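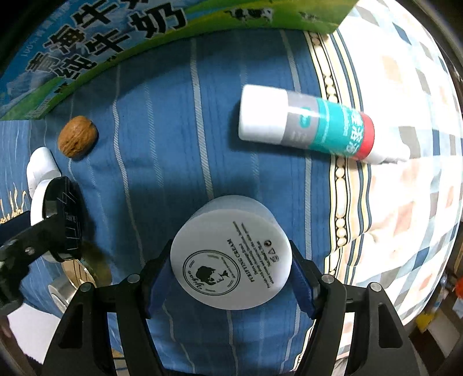
1/ Day one of teaching by hand

Right, thread time. A few of you asked what I do all day now that I've joined the robot lot, and the answer is that I pick things up and put them down again. With a gripper. For money!

2/ The job is called demonstrating. I hold the gripper, I do the task the way I'd like the robot to do it, and the recording goes off to be learned from. Then I do it again. Then I do it again with everything moved a bit.

3/ Today's task was "lift the jar, turn it, set it down". Purifying cream, if you're wondering. I have read the back of that jar more often than any of my own post and my skin is exactly the same.

4/ Target is 200 good goes per object. I got through 50 before lunch and was very pleased with myself until Ridwan Krishnan went through them and binned a whole run where I'd hesitated on the way down. If I dither, the robot learns to dither. Fair enough, Ridwan.

5/ Things I've picked up so far (sorry):
Go slower than feels natural, but keep moving.
Close the fingers, wait a beat, then lift.
If you fluff it, stop and start a new one. Don't rescue it halfway, unless rescues are what you've been asked for.

6/ Round things are a pain. You want the pads square on the sides, and if you come in a touch high the jar tips its face up at you like it's asking a question. I quite like that, but the notes say to keep it gentle.

7/ We keep other stuff lying about on purpose. Milk carton, a bottle on its side, a walnut. The robot has to learn that the walnut isn't its business. I had to learn that too, I kept wanting to tidy it.

8/ Also a stripy blue cloth with proper wrinkles in it. I smoothed it out on my first morning, all helpful, and got told very kindly to please un-smooth it. Real houses have creases.

9/ Somebody asked whether it's easier than remote control. For me, miles easier. I had 2 hours on the remote set-up at Hiken (that's our project name, no idea who picked it) and my hands felt like they belonged to someone on a boat. Holding the gripper myself, I can feel when I've got the thing.

10/ Downsides: my wrist aches, and I now reach for my own mug in a slow straight line. My partner did an impression of it over tea. It was good. I was annoyed.

11/ Walnut's up next as an actual target and I'm a bit nervous, it's all ridges. Send me your grip tips. I'll post how it goes once Ridwan's been through the recordings.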